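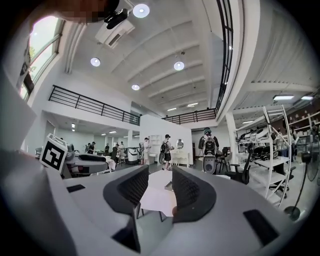

Player absences through neck and back pain are a regular problem for small soccer clubs, and our project looked at how one club, Prakard, keeps track of them over a season. The work was part of our sports management course and ran from the fall to April. We compared the club's paper injury log with its match sheets and training attendance lists. Most of the reading was done at a white table near a tall window with trees outside, which was a good place to spread out the sheets by month. The club plays in the regional league at Skondoditz and has one physical therapist, who comes in 2 evenings a week.

Background
Prakard registers players for a first team and a reserve team. When a player misses a match, the coach writes a short reason on the match sheet. The therapist keeps a separate log. The two records are never put together, so a player listed as "stiff back" in one may be listed as "rested" in the other. Our supervisor suggested we start from this difference.

Method
We entered every absence into a spreadsheet with the date, the team, the position played and the reason given. If the reason was different in the two records, we kept both and marked the row. In total we had 179 absences, of which 47 were put down to the neck or back in at least one record. We left out suspensions and holidays. We also left out the preseason tournament for the Vidmar Cup, as the reserve team sheets from it were missing.
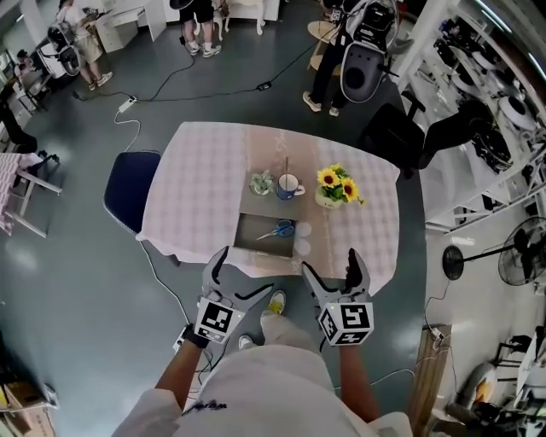 Fig. 2. Table with a checked tablecloth, sunflowers in a white pot, a blue mug and blue-handled scissors.

Results
Neck and back absences were more common among midfielders and center backs than we expected. Goalkeepers had very few. Most of these absences lasted a single match, but 6 players missed three matches or more in a row. In the marked rows, the coach's sheet usually gave the milder reason. Away matches with a long bus ride, such as the one at Corora, did not show more absences the following week, although the coaches had told us they would.

Problems
The handwriting in the log was hard to read in places, and we had to guess at some abbreviations before the therapist gave us a key. Training attendance was not recorded in the same way by both teams. The reserves only wrote down who was present, so we had to work out the absences from the squad list. This took longer than planned and we dropped the section on training load.

Recommendation
The club should use one form for both teams, filled in by the coach and checked by the therapist at the next visit. A draft of the form is in Appendix B.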